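펩타이드 동결건조 분말 녹이기: 설명서를 그대로 믿기 전에

제품 설명서에는 대개 "증류수에 녹이십시오" 한 줄뿐이다. 나는 이 문장을 별로 믿지 않는다. 서열에 따라 물에 전혀 안 풀리는 것도 있다.

1. 바이알을 열기 전에 실온에 두고, 짧게 원심분리해 분말을 바닥에 모은다.
2. 서열의 순전하를 계산한다. 염기성이면 물부터, 산성이면 묽은 암모니아수부터 소량으로 시험한다. 시스테인이 있으면 암모니아수는 피한다.
3. 소수성 잔기가 많으면 DMSO에 먼저 녹이고 완충액을 천천히 더한다. 메티오닌이나 시스테인이 있으면 DMSO 대신 DMF를 쓴다.

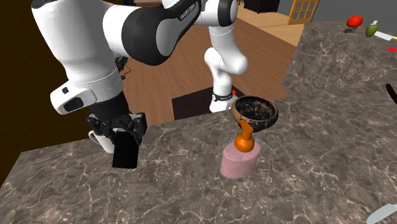 대리석 무늬 상판 위의 프랑카 에미카 로봇 팔 (렌더링 이미지)

4. 농도를 계산할 때 라벨의 "순도 95%"를 펩타이드 함량으로 읽지 말 것. HPLC 순도에는 염과 수분이 빠져 있다. 분자량 922짜리를 2 mg 달아도 실제 펩타이드는 그보다 적다. 함량은 아미노산 분석값으로 보정한다.
5. 나눠 담아 얼린다. Pollex 게시판에는 8번까지 얼렸다 녹여도 멀쩡하다는 글이 있는데, 활성 측정 자료가 없어서 나는 따라 하지 않는다.

초음파 처리가 만능이라는 말도 의심스럽다. 겔처럼 뭉친 시료는 잠깐 맑아 보여도 다시 가라앉곤 한다. 쓰기 전에 원심분리해서 침전부터 확인할 것.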